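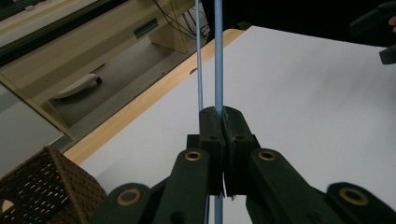

Illow opens second repair workshop in Lakatos and extends free collection of household goods

Aug 14, 2022
By the Illow press office

Illow, the repair and reuse company, has opened its second workshop in the town of Lakatos. The new workshop is in the former Broltar print works, near the bus station, and it receives customers six days in the week. With this opening the company wishes to make repair a normal choice for families who until now had to travel to the coast or buy a new article.

The first Illow workshop was opened in April of last year. Since then its staff have received 3,101 articles for repair, the greatest part of them kettles, lamps, vacuum cleaners, garden chairs and children's bicycles. The waiting time became too long during the winter, and many customers have written to us about it. We have taken these letters seriously. The second workshop has its own reception desk, its own store for spare parts and 20 work places, and customers may choose at which of the two addresses they want to leave their article.

The price system stays the same as before. An examination of the article is free of charge. When the repair is possible, the customer receives a written price and has 14 days to decide. If the customer does not wish to continue, the article can be taken home again or given to Illow for parts. No repair is started without the agreement of the customer. For each finished repair we give a guarantee of one year, also on parts which were used before.

Together with the opening, the free collection service is extended to the villages on the north side of the river. Until now it was offered only inside the town. The collection is done by Trorkix, a local transport firm, with which Illow has signed an agreement for two years. Articles of up to 70 kilograms can be collected from the ground floor. For heavier articles, or for houses with stairs, we ask customers to telephone before they make the booking.

The company has also set a new aim. In the first year of the second workshop it wants to give 1,000 repaired articles to schools, youth clubs and families with a small income. Organisations which would like to be on the list can ask for a form at either reception desk. The form is short and it can be filled in by hand.

Evening courses in simple repairs will start when the heating in the back room is finished. The subjects will be changing a plug, sewing a strong seam, gluing wood and looking after a bicycle chain. The courses are for adults and no experience is needed. Dates will be put on the notice board at both workshops.

Press visits to the new workshop are possible in the mornings, by appointment with the Illow press office.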